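Housekeeping and Room Care, Unit 7: Hard Surfaces
Handout for session two
October – Orlando Rivadeneyra

Read this before the practical. Bring it with you, along with your own gloves.

Stone and stone-look counters come up in nearly every job. Speckled finishes are common because they hide small marks, so they need a slower check than a plain white top.
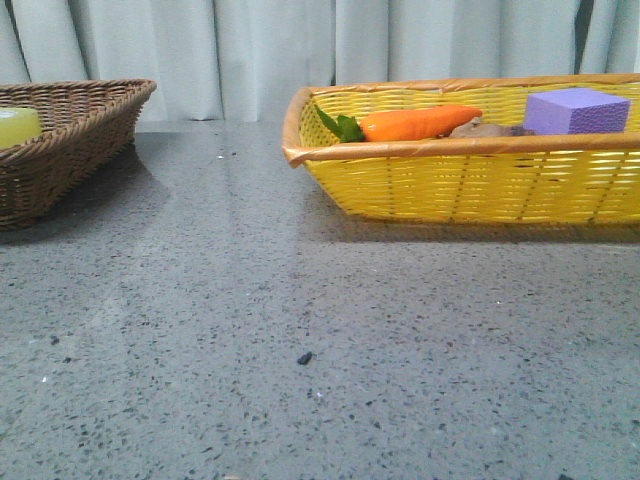
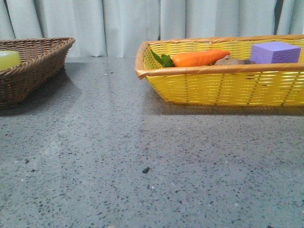
Gray speckled tops, each with a dark crumb near the middle.

Types of hard surface

Natural stone. Granite is hard and takes wear well. Marble and limestone are softer and react with acid. Vinegar, lemon and most bathroom descalers will leave a dull patch that only a polisher can take out.

Terrazzo. Chips of stone set in cement or resin. Cement terrazzo is treated like marble. Resin terrazzo stands up to more but can scratch.

Engineered stone. Ground stone bound with resin. Do not put hot pans on it. The resin can discolor.

If you can't tell which one you have, use a neutral cleaner and ask the supervisor.

Order of work

1. Move loose items to one side.
2. Pick up dry crumbs with a dry cloth.
3. Wipe with a damp cloth and neutral cleaner, back to front.
4. Rinse with a second cloth.
5. Dry and buff.
6. Bend down and look across the surface toward the window. Grit and smears show up this way – they are easy to miss from above.

Grit

Sanding pads are graded by number. A 400 pad leaves a matte finish and a 3,000 pad is close to a polish. You will not use either in this course, but you should know what the contractor means. Dry grit dragged under a cloth does the same kind of damage, only unevenly.

For next time: read the Ekereck section of the reader and write half a page on sealers.

Related handouts
Unit 5: Cloths and Color Codes
Unit 6: Reading a Product Label
Unit 8: Floors, Dunalby Building

Questions: see the course office, Dunalby. Back to top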